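Glare no longer stops robot wiping policy, lab says

Researchers at Quintero have trained a robot to wipe small whiteboards using only demonstrations recorded with hand-held grippers. The method, called Plistumel, was presented to partners on Tuesday.

People carried out the task 437 times at ordinary tables, with the boards set at different angles and under different lights. No robot was used in the recordings.
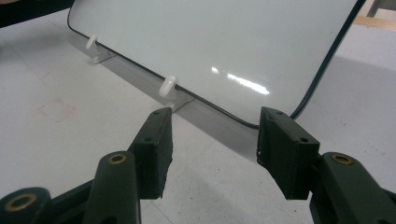 A hand-held gripper with its jaws open in front of a tabletop whiteboard. Photo: Quintero

Reflections were the main problem, said Esther Kirui, who led the work. Early versions lost the edge of the board when a bright streak crossed it. The team added 288 recordings with strong glare – and the failures dropped to 44 in over 2,000 trials.

Kirui's group plans to test larger boards in April.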